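# Chapter 3: Scheduled Tasks

A scheduled task runs a program at a set time or in response to an event, such as a user signing in. The operating system keeps a list of these tasks and checks each one against its trigger.

Every task has two required parts: a trigger and an action. Conditions are optional. A backup task might start only when the computer has been idle for 60 minutes — otherwise it waits.

The exercises use Primov, a small file organiser written by Meinrad Camenzind. Install it before starting Section 3.1, and copy the practice folder, which holds 500 files, to your local drive. Do not run the exercises on a network drive.

Section 3.1 covers time-based triggers. Section 3.2 covers event-based triggers and the order in which tasks run when two of them share a start time.

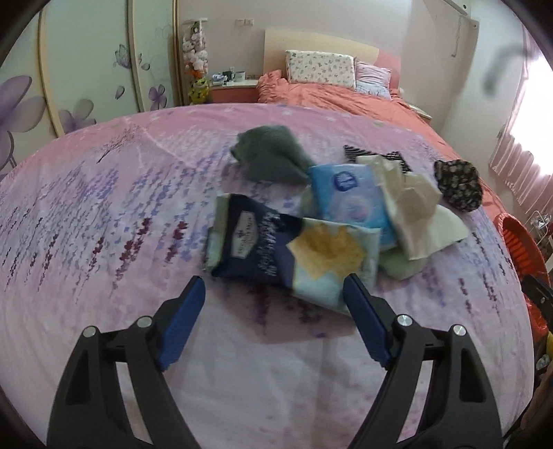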